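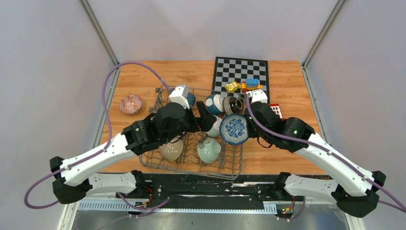 About Vulladetti

Hi, and welcome! I run Vulladetti, a small evening language school above the old print shop on Berno Street. I teach Italian, my business partner teaches Finnish, and between the 2 of us we make a lot of coffee.

I started out with a single beginners' class on a Friday night, in a room so cold that we kept our coats on (the heating is much better now, I promise). Most of that first group stayed on for years, and a few of them still drop in for the conversation table.

How we teach

You'll be talking in your very first lesson. Lessons last 60 minutes, classes stay small, and I'd much rather hear you get a verb wrong out loud than watch you get it right on paper. We use the Hyvönen readers for Finnish and my own worksheets for Italian - they get rewritten every January, usually in a panic.

A term costs $995, and you can split that into 3 payments. Books are included, and so are the coffee and the Oson film nights, where we put on something old with the subtitles off.
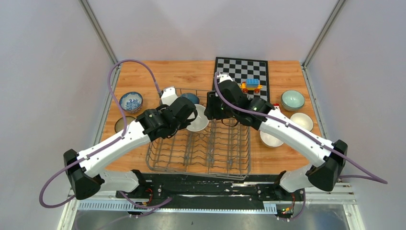 One of last term's Finnish beginners told us that she came in knowing how to say thank you and left arguing with her mother-in-law about soup. I loved hearing that!

If you're not sure which level to pick, come and sit in on a class for free. The door is the green one, and the bell works if you push hard.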